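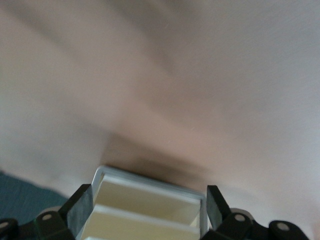
Thread on whether machines can do household chores yet. Short version: a few of them, slowly, with someone nearby. Longer version follows.

1/ I spent most of March going round places that are trying this out for real. One guest house, one small laundry, one repair shop. I paid my own train fares and nobody gave me anything apart from tea.

2/ My question at each place was the same. If you left the machine alone with the job for a morning, would the job be done when you got back? I don't much care about demo videos. I care about the pile of towels.

3/ First stop was the guest house in Hurcombe, run by Kamonchanok Noiphan. She has a two-fingered arm on a trolley that folds towels and pillowcases. She bought it second-hand and a cousin helped set it up.

4/ The towels went fairly well. I watched it do 48 hand towels in a row and kept a tally. It folded 41 well enough to go on a shelf. Four had to be redone and three ended up on the floor.

5/ It isn't quick. Kamonchanok did the same number by hand while we talked and was finished well before it. Her view is that speed doesn't matter much to her, as she can be upstairs making beds while it runs.

6/ Pillowcases were worse. The arm has trouble telling one layer of cloth from two, so it often picks up both sides of the opening together. She has stopped giving it pillowcases for now.

7/ Fitted sheets: no. She laughed when I asked. I can't fold one either, so no complaints from me.

8/ Something I hadn't understood before is how little the machine sees when it's close to the work. The camera sits near the gripper. When the fingers are right up to something, that thing fills most of the view, and if the arm is moving it's all streaks. You can't tell what you're looking at.

9/ A person folding a towel hardly looks at it. You feel the edge, run your thumb along and find the corner. Most of these grippers feel very little. They have to get by on what they saw a moment earlier, plus whatever the motors report.

10/ Second stop was the laundry, which is Sakda Chantharasri's. He has tried two systems. The first was called Podent and he sent it back. It needed every item laid flat before it would start, and by then you've done half the folding yourself.

11/ The one he has now will pick from a heap. He lets it sort, and he keeps folding for the staff. It separates towels from everything else and drops them in the right bin nearly every time. Socks go wherever they like.

12/ His log for one week showed 214 stoppages. I thought that was a terrible number. He said most were over in seconds, someone pressed a button and it carried on. Still, someone has to be there to press the button.

13/ He also pays for the upkeep. Finger pads wear down, and lint gets into everything. He wipes the camera twice a day with a glasses cloth. If he forgets, the sorting gets worse by the afternoon.

14/ Third stop was the repair shop, Skulorside, where Brodie Te Moana fixes small appliances. He uses an arm to put screws and springs into trays and to fetch parts from a rack.

15/ This was the best of the three by some way. The parts are hard, they keep their shape and the rack doesn't move. Out of 111 fetches, it brought back the right part 109 times. The other two were the same washer in the wrong size.

16/ He tried it on wiping down the bench too. It wiped where it had been told to wipe, and left the oil next to that patch alone. He does the bench himself.

17/ So the pattern is much what you'd guess. Hard things in known places are fine. Soft things are patchy. Anything where you have to notice a mess nobody mentioned is still a job for a person.

18/ Several of you asked about washing up. I didn't see any machine do it outside a lab, so I've nothing to report. Loading a dishwasher with plastic plates, yes, once, and it took most of my lunch break.

19/ Cost: I'm leaving prices out, as all three paid in odd ways (second-hand, on trial, part swap) and the figures would mislead. None of them said it had paid for itself yet. Brodie thinks his will. Sakda isn't sure.

20/ Would I have one at home? Not this year. I live in a flat with one chair that holds all the clothes, and I don't think any of these would know where to begin with the chair.

21/ Correction to post 12: Sakda has been in touch to say the week in his log included a day when the bins had been put back in the wrong order. A normal week is lower. He didn't give me a figure.

22/ Khanyisile Mahlangu is visiting a care home laundry next and has promised to keep the same sort of tally, so I'll add hers to this thread when she sends it. If you have one of these at work and you're willing to let me sit in a corner with a notebook, my messages are open.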